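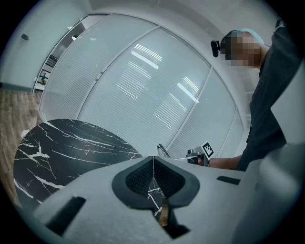 **Hand-guided demonstration** is my favorite corner of robotics, and I've been editing this entry on and off since March. The idea is simple: a person does the job, the motion gets recorded, and a robot learns from the recording.

There are a few ways to do it. You can push the arm around yourself (tiring!), steer it from a distance with a controller, or leave the robot out completely and carry its gripper in your own hand. I like the last one best, mostly for table work like picking up a card by its edge, where your wrist does half the thinking.

Grippers meant for this often carry square black-and-white markers, sometimes on a cube, so software can work out where the tool is and how it's tilted.

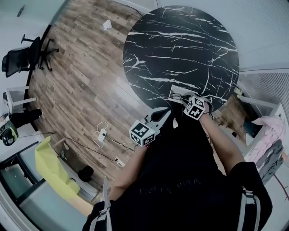

## Getting good recordings

Ida Ostermann, who taught me on the Seline project, wanted 15 tries per object, with the start position changed every 4. Slow hands help a lot. So does keeping the markers in view, and I still forget that one when I'm reaching across myself with both grippers going.

Remote control gets its own entry (Eckhard Mühlbauer is writing it).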